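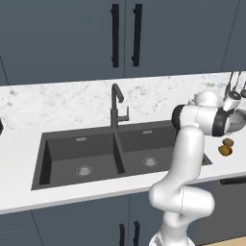 The open day at Tildale began at 9 in the morning, and I arrived early to get a good place before the big screen. The Stenddale team teaches its robots in a simulated kitchen first, and only later in a real one. On the screen the white arm stood before a double sink with a dark tap, and its gripper was held over the marble worktop, close to a small brown thing that I took for a potato. Veerle Jansen, who guided our group, told us that each kitchen task is tried 200 times before the team changes anything in the program.

She then opened a second view, much nearer to the fingers. I found it difficult to read at first - one loses the room completely - but the engineers say they look at it more than at the wide one.

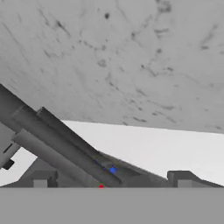

The close view of the gripper, with its two block-like fingers, in the Stenddale simulation.

The visit takes 90 minutes. Tildale will open its doors again in December, with room for 100 guests.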